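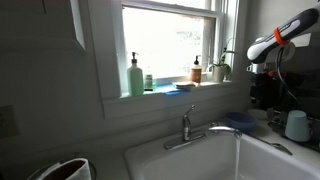 A robot arm above the dish rack at a kitchen sink, with the tap running.

Search this site
Search
All topics

Budget for the Kitchen, Then for the Arm

Each February, the member residences of the Praststead Housing Association submit their equipment requests for the coming year. This year 11 of them asked for a robot arm for kitchen work. The requests were carefully written, and most gave a purchase price. Very few gave a figure for anything else. It is the view of this column that a request of that kind should be returned to the residence for further work.

The purchase price is the easiest number to obtain and the least useful for planning. When Gromside House prepared its own request, the kitchen staff added an installation and upkeep line of $4000. That line covered mounting, electrical work, splash protection, replacement finger pads and staff training. Some members of the board considered it excessive. In our opinion it was the most responsible figure on the page.

A sink is a hard place to put a machine. Water runs, cables hang near the counter, and bowls and cups are set down wherever there is room. Daylight from a window can be strong at noon and gone by supper, and a camera must cope with both. Residents keep soap, sponges and plants on the sill and are entitled to go on doing so. A budget that assumes a bare counter is a budget for some other building.

Members have been offered two arrangements. Under the Clilau plan, the residence buys the arm outright and pays for service by the visit. Under the Tosh plan, it leases the arm for 4 years with service included. The lease costs more on paper. For smaller residences we believe it is still the better choice — a single unplanned repair can use up a maintenance fund that also has to pay for boilers and door locks.

We would also ask that every request include staff hours. Someone must clear the rack, wipe down the arm and be present while it operates. If Saturday lunch is served by two people, the plan should state which of them will do this and what other duty will be set aside.

The Association's equipment fund can meet 93 percent of the requests received, measured by purchase price alone. Once full costs are counted, it will meet considerably fewer. The board should publish both figures before it votes, and residences whose requests lack an upkeep line should be given until the next meeting to supply one.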